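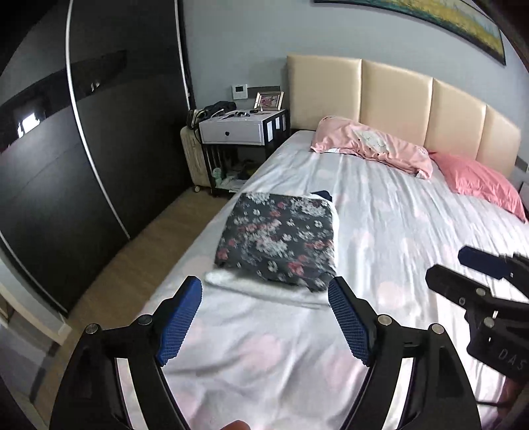
It has been a good long while since I wrote anything about the grippers, and a few of you have been kind enough to ask, so put the kettle on, because I have a lot saved up.

When I left off in January I had one hand-held gripper that worked on most days and a box of parts that was supposed to become a second one. I had been building them on the end of a bench at the shared workshop in Brolville, where the company is lovely and the good hex keys are always in somebody else's apron. The second one took me much longer than the first, which I did not expect! I thought having done it once would make me quick. What it did was make me fussy, and I took the linkage apart 3 times before I was willing to close it up.

Most of that fuss was about the pins. Each arm is a set of bars that swing together, and if one pin hole is a hair loose you don't notice it at the joint at all, you notice it way out at the fingertip, where the pad wanders off sideways just as you are closing on something thin. I ended up reaming every hole by hand with a very cheap reamer and a lot of radio. Then I mixed up two of the bars and had to undo an evening's work. They look the same. They are not the same. I have since put a dab of nail polish on the spares in the drawer, and I recommend it warmly.

The fingertips deserve a word too. The blue pads with the fine grid are the ones I settled on after a sad run of smooth ones from a batch I called Jolesska (all my batches get names, it is easier than dates). The smooth ones were fine on boxes and mugs and hopeless on cloth. The grid gives the fabric something to catch on, and the little serrated edges help you get under a fold, provided you come in low and don't hurry.

And cloth is what I am on now, which is why the work has moved home to the bedroom. A workbench is a poor place to fold things. A bed is wide and soft and just the right height for my back, and there is no end of laundry to practice with. My usual test is a small folded stack, a dark floral piece on top of something white and fluffy, and the job is to open the tips wide, slide in at the near corners and lift the top piece without dragging the fluffy one along. It sounds like nothing. Try it with two fingers and no thumb!

My notebook says I have done 2264 grabs of one kind or another, and I would like to get to 3000 before I change the design again. Changing things in the middle is my great weakness – I see a better bracket and off I go, and then none of the old notes can be compared with the new ones. So the bracket stays as it is, ugly as it may be.

The software side is called Ekik and it lives on an old laptop that sounds like a hair dryer. It does two humble things: it records how far the arms are open, and it lines that up with the video afterward. Someday I want a motorized arm to repeat what my hand did, and I have the base for one sitting in the hall under a towel. For now it is me, a cable that is always under my wrist, and a good deal of wrinkled bedding.

Still to do before the next post: shorter cable, softer grip for the handle, and a proper look at why the jaw position drifts when it has been running for 71 minutes or more. I suspect the sensor mount. If you have fought with the Dudás style of mount, the one with the split collar, please tell me in the comments whether glue is cheating.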